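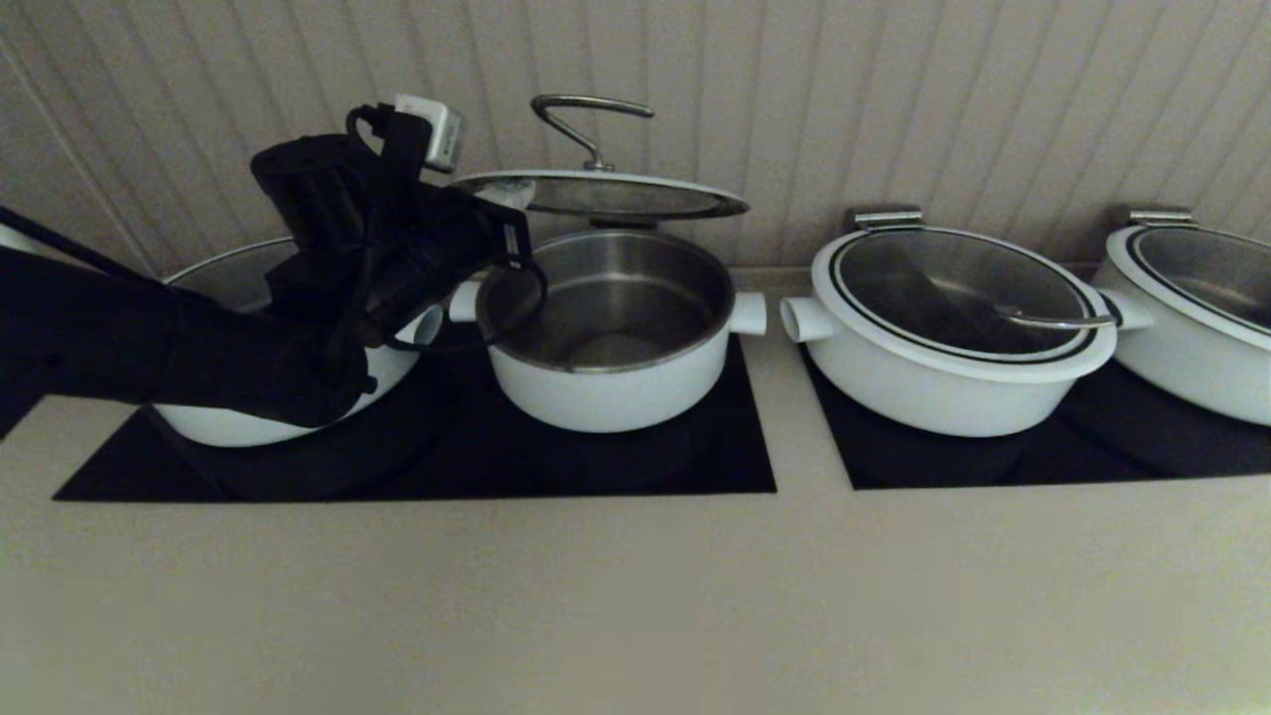

Last modified: May 2018

4.2 Lid handling with the Lekota arm kit

The Lekota kit is sold by Skoltska as a single arm with gripper, wrist-mounted sensor and control software. Our review covers its use on household cookware. Four white pots were set in a row on two glass cooktop panels, and the arm was asked to lift the glass lid of the second pot while leaving its neighbors alone. The supplier states a working life of 2,000 grasps between services; we ran 317.

Lids of this type are a demanding case. The glass is clear, the rim is narrow, and the steel handle is a curved hook that offers few flat surfaces. The kit therefore grips at the rim, and the lid is carried tilted or upright above the open pot (Figure 8). Engelbrecht and Zabala set the approach path by hand; Vass repeated the setup from the printed manual alone and reported that the section on cable routing was too brief – a point we return to below.

Figure 8. Glass lid held by the rim over the second pot, with the third and fourth pots covered.
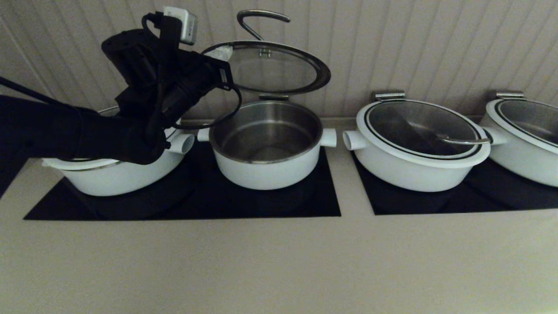

4.3 Cable routing and setup time

The manual gives one page to cables. Mokgethi and Xaba revised it for the Pistcombe trials.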